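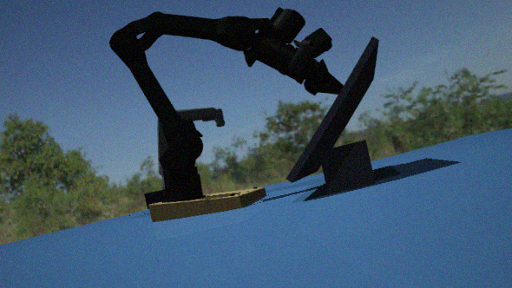 Gasarbridge, controller and gripper comparison
Progress report to the Srour program office
Prepared by Noelia Barroso
Last updated: Dec 14, 2018

We promised you a winner by now. We have a favorite, a runner-up and a longer list of questions, and the last of these was delivered ahead of schedule.

The task is still key pressing in simulation. The arm has to bring one finger down on a chosen key, press it, and leave the neighboring keys alone. Both controllers, Stolalance and Gristent, got the same arm, the same gripper models and 87 runs each. Gristent hit the right key in 70 of its runs. Stolalance hit a right key somewhat more often, if we are allowed to choose the key afterward, which Zorica Nikolovski has ruled we are not.
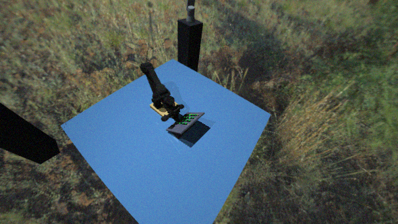
Gripper at the upper-left end of the key panel, overhead view.

Stolalance remains the smoother mover. It approaches the panel like a concert pianist and then plays the wrong note. Most of its misses fell in 23 runs with the long-finger gripper, so Todor Vasić is repeating those with the short fingers before we blame the software for everything.

Spending on compute stands at 3475 dollars, inside the budget. The line for "unexpected costs" is untouched, and we would like to keep it, as we expect some.

One disagreement should be on record. Gristent wins on accuracy, and my own view is that we should drop the other controller now and spend January on finger shape.

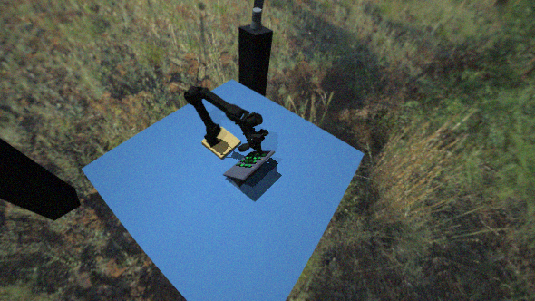
Stavros Kos objects that a controller tuned on one gripper will naturally look good with that gripper, and he wants both kept until the short-finger runs are in. He also points out that I said the same thing in the proposal, page two.

So both stay for now. Next up are the repeat runs, then a second key layout. Inese Kivi has the layout drafted and describes it as unkind.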